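I've been comparing the circulating tapes of the Olent show from May, the one in the old quarry at Plernivdale. There are four sources and they disagree on more than I expected. Notes follow, mostly on the harmonica piece in the second set.

Source 1 is the soundboard. Mono, dry, vocal very high. The harmonica goes through the vocal mic, so it is loud and clips on the draw notes. The bass is almost missing until the engineer brings it up during the third song.

Source 2 is an audience tape from the left side, near the steps. Good stereo image, a lot of wind. There is a cut of 20 seconds at the tape flip, and it falls in the middle of the harmonica solo. Most copies in trade come from this one.

Source 3 is the same recording as source 2, transferred on a deck running fast. I measured it 35 cents sharp against the soundboard. If your copy has the harmonica somewhere between G and A flat, you have source 3.

Source 4 is from the back wall. Distant, but complete. No cuts, no level changes. I use it as the timing reference for everything else.

The solo itself. The song is in D and he plays a G harp, so second position. On the studio version he used a D harp in first position and stayed on the upper holes. The live part sits lower, mostly holes 2 through 5, with the 3 draw bent a half step on nearly every phrase.

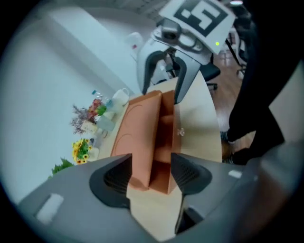
He also enters late. On the record the harmonica comes in on bar 1 after the second verse. At Plernivdale he waits until bar 5, and the organ holds the D chord under the gap. Source 2 makes this sound like a mistake because of where the flip falls. Source 4 shows the band staying on the chord with no hesitation, so I take it as arranged.

The quarry matters for the sound. The back wall is flat limestone and returns a clear slap. On source 4 the delay between the snare and its echo is 200 milliseconds, which would put the reflecting surface a little over 34 meters off. That echo is on the audience sources only. If you hear it on a "soundboard" copy, the copy is a matrix.

On the matrix: the common one is credited to Oris and blends sources 1 and 2. The sync drifts. By the end of the second set the snare hits are clearly doubled. The flip was patched from the soundboard with no level match, so the crowd drops out and comes back.

Wang posted a corrected version in December 2025. It uses source 4 for the room sound in place of source 2 and resyncs at the start of every song. The harmonica solo is whole. I would have taken the vocal down a little more, but it's the one to keep.

Setlist correction while I'm at it. The encore is listed everywhere as two songs. It's one song with a long instrumental coda. The tape sheet for source 2 started a new track at the tempo change and everyone copied it.

Attendance on the printed program insert is 1,377. The figure of 3,000 that gets repeated is for the following night, at a different site.

Still looking for a first-generation copy of source 4. Mine has a high-frequency rolloff that suggests at least one extra cassette pass. If yours has usable cymbals, message me.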